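The Light That Sells the Room

By Nighat Tanoli

I have now read three brochures that promise to make me happier with a window. The latest came from Demus, a company that sells what it calls daylight planning, and it told me that people in brighter rooms sleep better, argue less and get more done. There was a footnote. The footnote led to a web page, and the web page led back to Demus.

I like daylight as much as anyone. I grew up in a basement apartment where we kept the lamp on at lunch. So when my landlord's management firm wrote in November to say it was raising rents across the building to pay for bigger glass, I wanted to know what we would be getting for the money.

The number that kept coming up was 158. That is how many tenants answered the Demus survey at Ukness, a converted mill where the windows were replaced last year. They were asked whether their homes felt better than before. Most said yes. They had also just been given new kitchens, new radiators and a month free, and no question on the form tried to pull those things apart.

"You can't ask people if they like their new place and call that a result," said Nafula Waweru, who spent years inspecting rental housing before she got tired of the stairs. She has no quarrel with windows. What bothers her is the way one good thing gets loaded with promises until it can carry a price. She remembers when it was cork floors.

Then there is heat. I spent an afternoon on the sixth floor at Ukness with Mohsin Bukhari, whose living room faces southwest. He keeps the blinds down from lunch until dinner for most of the summer, and he has taped foil behind the one in the bedroom. His cooling bill went up by $200 over the first season. He still likes the mornings, he told me, and he wouldn't go back. He would have liked to be asked.

Demus sent me a written reply when I put this to them. It said comfort is personal and that shading is available as an upgrade. The upgrade is made by Manumia and costs over $2000 for a corner unit. I read that line twice. You pay for the sun to come in, and then you pay again to keep it out.

Some of the case holds up. A dim hallway is a miserable thing to walk down with groceries, and people who are stuck indoors all day do miss the sky. I believe them without a survey. But most of what makes a room feel light is cheap and dull. Move the tall bookcase. Wash the glass. Paint the wall across from the window something pale, and leave the inside doors open so the back rooms get a share. I did all of it in one weekend, and my apartment looks fine. 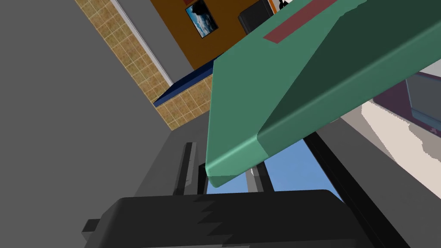
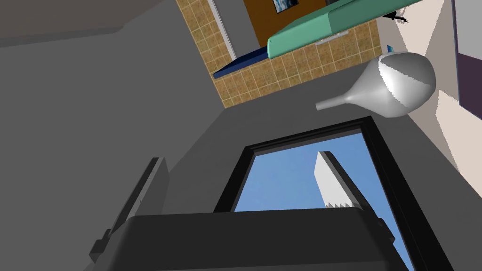
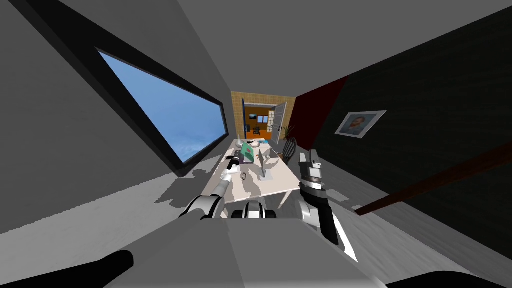 Hanane Salem read a draft of this piece and thought I had let the landlords off easy. Her own rent went up for the same reason, she wrote, and the new panes went in on the street side only, so the people at the back are paying for a view they don't have. She has asked for the survey forms from her building and was told they belong to Demus. She plans to ask again after the new year, and to keep paying the old rent until somebody sends them.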